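Flat Work: Folding a T-shirt on a Bed

A bed is a poor folding surface by most measures. It is low, it gives under the hand, and its cover shifts when fabric is dragged over it. It is also the largest clear surface in most homes, so a good share of household laundry gets folded there.

Raili Koskela has taught garment care for 18 years and works mainly with cotton knits. Her starting point is the surface. A cover with a brushed or quilted face grips jersey, and the underside of a shirt will lag behind the top layer when it is pulled. She smooths the cover toward the wall first and leaves shallow wrinkles alone. Deep ridges are pressed out by hand, as they print through to the bottom layer of the fold.

The second step is spreading. A T-shirt that arrives from the basket in a heap has a twist in it, usually at the waist. Koskela finds the hem, lifts one corner, and lays it away from the body of the shirt. The neckline is dealt with last.

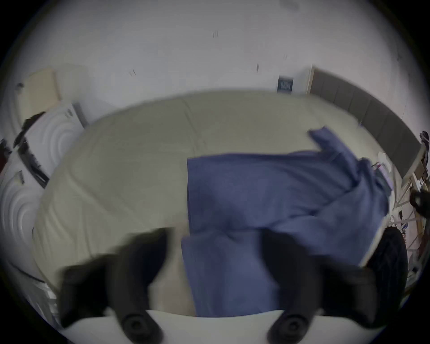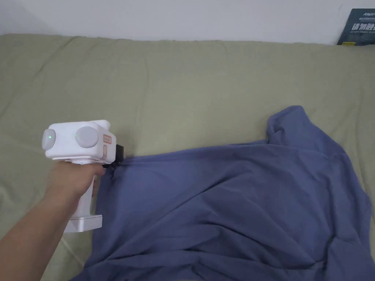
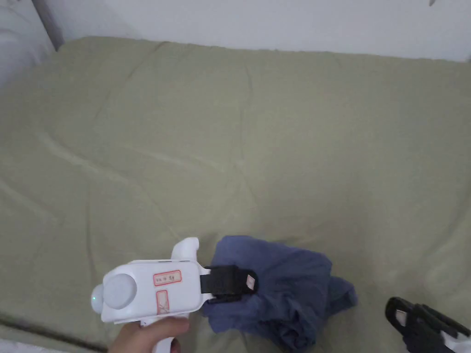 Blue cloth and bed cover; the final view has the T-shirt held in a gather at its lowest point.

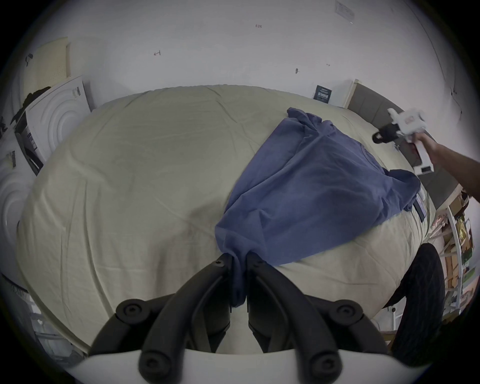
Pinching the cloth at a single point is useful for moving a shirt and of limited use for flattening it. Tension from one point runs outward in a fan, and the creases follow it. Two points, held apart at the same height, give an even pull across the panel. On a soft mattress the pull should be low and close to horizontal. Lifting high lets the free end fold under itself.

Once the shirt is flat, the fold itself takes 3 movements: one side in, the other side in, hem to collar. Sleeves are turned back on the side folds so that no edge sits outside the rectangle. Orvokki Aaltonen, who writes the care notes for the linen maker Harju, prefers to fold face down, with the shoulders toward the headboard. Koskela works from the side of the bed and has the collar at her left. The results are the same size.

Colour makes some difference. A mid-blue shirt on a beige or muted green cover shows its outline clearly, and a crooked hem is easy to spot. White on cream is slow work under a ceiling light.

Bed height matters more over a full load. A person standing at a low mattress bends from the hips for every garment, and Aaltonen suggests kneeling on a cushion for anything longer than a few minutes. Finished pieces go at the foot of the bed, away from the soft centre, where a stack will lean. Heavy items such as jeans are stacked separately.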